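Demonstration gathering (robot learning)

Demonstration gathering is the practice of recording a robot arm while it carries out a task, so that the recordings can later be used to train a control program. Each recording is called an episode. An episode holds the camera pictures, the joint angles of the arm and the opening of the gripper, all stored against a common clock. The term is used mainly for handling tasks, such as picking objects out of a bin.

Methods

Three methods are in general use. In hand guiding, a person holds the arm and moves it through the task while the motors offer little resistance. In remote control, the person works a separate device, and the arm follows it. In scripted gathering, a program chooses the movements, often with a random element, and the outcome of each attempt is labelled afterwards. Scripted gathering needs less labour per episode but yields a larger share of failed grasps. Failed grasps are normally kept, as many training methods make use of them.

Hand guiding places the operator's hands and arms within view of the cameras, which can mislead the trained program. Remote control avoids this at the cost of a delay between the operator's movement and the arm's. The delay is measured before each session and written into the episode header.

Workspace

The workspace is most often a shallow bin or tray fixed to a table. Walls stop round objects from leaving the reach of the arm, although they also create corners in which objects are hard to grasp. At least one camera is fixed in place and is not moved between sessions. If it is moved, the link between picture position and arm position must be measured again, and episodes from before and after the change are stored as separate sets.

Object sets

Objects are chosen to differ in shape, stiffness and surface. Toys, kitchen tools and plastic cups are common, being cheap and easy to replace. The Kurkgate set, released in April, lists 81 objects in 7 groups, of which 27 are held back for testing and never appear in a training episode. The Plevis set is smaller, with 39 objects, and gives the weight of each. 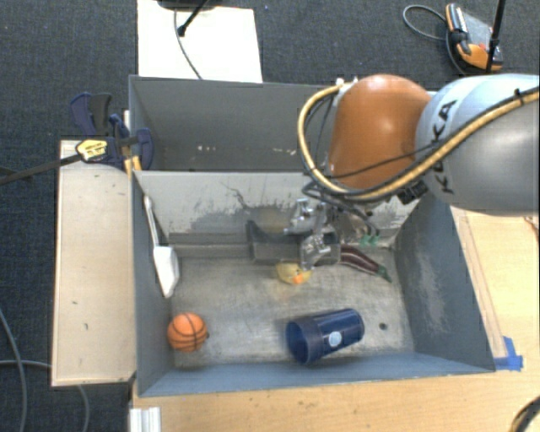
Objects are placed either by hand or by the arm itself. In the second case the arm drops each object at a random point after lifting it, and the end of one episode serves as the start of the next. Layouts produced in this way tend to drift towards the walls over a long session. The usual remedy is to reset the bin by hand after a fixed number of episodes.

Labelling

A grasp is commonly labelled as a success if the gripper fingers remain apart after closing and lifting. The test is simple but gives wrong results for thin objects, such as the blade of a spatula. The Diltik format therefore stores two labels, one from the finger gap and one from a comparison of pictures taken before and after the lift. Where the two disagree, the episode is marked for review.

Limits

Programs trained on a single workspace often perform worse when the lighting, the table or the camera angle changes. The Ní Bhriain protocol calls for the same object set to be recorded at more than one site, with site named as a field in every episode. Wear is a further source of change: scuffed walls and worn finger pads alter both the pictures and the grip, and neither is recorded in most published sets.

See also: Bin picking; Hand-eye calibration; Imitation learning; Remote control of robots

Page last changed 16 Jan 2019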